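Dallham Night Delivery Pilot – Call for Household Testers

Posted January 10, 2024

Would you like a small robot to bring your groceries up the street after dark? We're looking for 200 households to try the Hundau, our sidewalk and roadside delivery robot, before it goes on general offer in July. If you live in one of the Skavcombe neighborhoods and you're often home in the evening, please read on. We would love to have you!

What the Hundau does

The Hundau is a six-wheeled delivery robot about as high as a kitchen counter. It carries two full grocery bags, drives itself from a partner store to your gate, and sends a text when it's there. You open the lid with a code on your phone, take your things out, close the lid, and off it goes. It moves at a brisk walking pace and stops for people, dogs, bikes and anything else it isn't sure of.

Our daytime service has already made more than 3,000 drop-offs. Evenings are new for us, and we're excited about them, as this is when people kept telling us they wanted it most. Milk at nine at night, cold medicine, the one thing missing from tomorrow's lunch box. Night driving is also harder on the robot, and that's why we want real households, real streets and plenty of blunt opinions before we charge anyone for it.

What you would do

Order at least two evening deliveries a week for the length of the test. You pay the store for what you buy, and delivery is free.

Fill in a short form on your phone after each one. It takes a minute or so. Was it on time, was it easy to find, did the lid stick, did the eggs make it.

Join one group call near the end, with a few other testers and someone from the engineering team at Mkhize, the company that builds the Hundau.

Tell us when something goes wrong. Late, lost, parked in the flower bed – we want to hear all of it, and you won't be dropped from the test for complaining.

Who we're looking for

Adults living in Skavcombe, in any kind of home with a street entrance. Apartments are fine if you can come down to the door. You'll need a phone that gets text messages. You do not need to be good with gadgets, and we'd really like to hear from people who aren't. We also want testers who use a wheelchair or walker, parents with a baby on one arm, night shift workers who are only just having breakfast, and people who think the whole idea is a bit silly.

We can't take homes with steps between the street and the gate this time. The Hundau can get over an ordinary curb but stairs are still beyond it. Sorry! Leave us your address anyway and we'll write when that changes.

What you get

Free delivery for the whole test, a store credit of 231 dollars paid in two parts (half at the start, half after the group call), and first pick of evening time slots once the paid service opens. If you need to stop early you keep the first half.

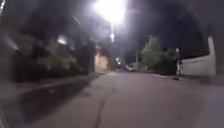 We're especially keen on testers from the quiet residential streets, the ones with walls and hedges on both sides and very little traffic. The Hundau finds its way by camera, and lighting changes a lot over a short distance on streets like these. A single lamp can glare so brightly that everything around it washes out, while the hedge along the left stays nearly black and the pale wall across from it is easy to make out. Add a thin dark line down the pavement that might be a crack or a tar seam, and a small dark something near the right curb, and the robot has a fair amount to sort out. If your street sounds like that, please mention it on the form.

Privacy

The robot's cameras are for driving. Faces and license plates are blurred before any footage is stored, and testers can ask us to delete a delivery's footage at any time. We don't share your orders with anyone except the store packing them.

How to sign up

Fill in the household form on the Dallham website, under Night Pilot. We ask for your address, the hours you're usually home, a few words about your street (lights, curbs, parked cars, hills) and anything that would make a delivery easier for you. One form per household, please. Everyone who applies gets an answer, including those we can't fit in this time.

Questions before you apply can go through the contact page on the same site.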